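Tillwood Prayer Book Project
Progress report, Wed 16 October

Sorry this is short, print deadline on Friday. Will send the full budget sheet separately.

Where we are. The new worship book for the Tillwood churches is mostly written. 163 prayers and responses in hand, edited and sorted by season. Advent and Lent done. Easter done except the vigil litany, which Forklow parish are still rewriting (third go, they didn't like the word "dominion"). Ordinary Time is thin. Harvest thin too.

Permissions. Slower than we told you in June. Six older hymn texts still waiting on a reply. If no answer by end of month we drop them and use our own words. Two calls to worship turned out to be copied from a blog with no credit given, so both are out.

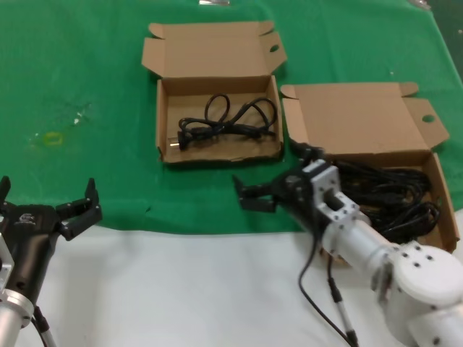
Power cord in its box, on the green cloth.

Printing. Quote from Lepik is for 1,000 copies, paper cover, stitched. We had asked for 400 but the price per book was silly at that number. Extra copies go to the hospital chaplaincy and the Trondesen congregations, who have asked twice now. Large print edition not costed yet.

Trial services. Forklow and Trondesen both used the draft evening prayer over the summer. Feedback good on the silences, poor on the long confession. People lost there place in it. We've cut it by half and put the responses in bold.

Money. Typesetting paid. Copyright fees under budget so far, but see above. Would like to move what's left of that line into printing, please confirm thats ok before Friday.

Still to do: index of scripture readings, the vigil litany, proofs, funeral section needs a second reader.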